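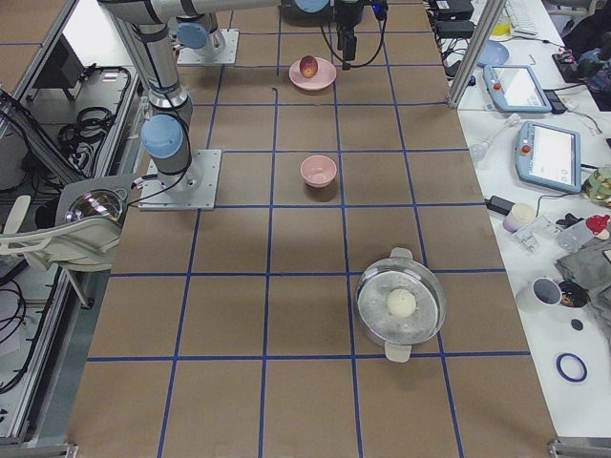
Brown tabletop with a grid of dark blue tape and a pink bowl.

The decision by Dadilo to move its home matches to Thursday evenings has received less attention than it deserves. Most of the discussion among supporters this season has concerned the new striker and the condition of the away kit. The question of when a soccer club plays, and for whom, has been left to a single paragraph in the match program.

I have held a season ticket at Dadilo for long enough to remember the old schedule well. Matches began on Saturday at three in the afternoon. Families came in through the east gate, the youth teams played a short game at halftime, and the visiting supporters could be home in time for dinner. Attendance was modest but steady.

The new schedule was introduced in November. The club stated that evening matches would avoid direct competition with the larger teams in the region and would make better use of the floodlights, which had been replaced at considerable expense. Both arguments have merit. A club in the third tier can't expect to draw a neutral spectator on a Saturday when a top-division match is being played 40 minutes away by train.

The first evening match, against Borkasico, drew 3,779 people. It was the largest crowd of the season, and the club was right to be pleased with it. It should be noted, however, that Borkasico is the nearest thing Dadilo has to a rival, and that the fixture has always been well attended. The matches that followed were quieter. At the visit of Prasell, the upper rows of the north stand were closed altogether, and the away section held fewer than 60 people.

Travel is the main difficulty. Prasell lies on the far side of the county, and the last direct train leaves before the final whistle of an evening match. Supporters without a car must either leave early or pay for a seat on the coach, when there is one. Pavithra Shenoy, who organizes the Prasell coach, wrote to me after that match to say that she had filled half of it and covered the difference from last year's raffle. "We will come as long as we can afford to," she wrote. "I would not ask a family with school in the morning to do the same."

There is also the matter of the players. The majority of the Dadilo squad hold other jobs, and the manager, Dinesh Mudaliar, has been open about the effect of this on his preparations. Under the old schedule, he held two training sessions during the week and a light one on Friday. The second session has now been moved to Sunday morning, which leaves a short gap before the match and a long one after it. He told the local paper that the team had become sharper in the first half and noticeably heavier in the last 20 minutes. Anyone who watched the draw with Alva will recognize the description. Dadilo led by two goals at the break, defended very deep from the hour mark, and conceded both times from the same corner of the penalty area.

I do not wish to overstate the case against evening soccer. The atmosphere under the lights is good – better, in some respects, than it was on a gray afternoon with the wind coming across the parking lot. The younger supporters behind the south goal have taken to it with enthusiasm, and the sale of hot food has improved. Several people who work on weekends have told me that they are attending regularly for the first time in years.

My request is a more limited one. The club should publish the attendance for each match and compare it with the same fixture under the old schedule, so that supporters may judge the change for themselves. It should also consider a mixed calendar, with the longer away trips placed on Saturdays and the local fixtures kept for the evening. Alva adopted such an arrangement two seasons ago and has retained it.

The next supporters' meeting will be held in the clubhouse before the return match with Borkasico. I intend to raise both points there, and I would encourage other season ticket holders to attend. Those who are unable to do so may leave a comment under this post, and I will take a printed copy with me.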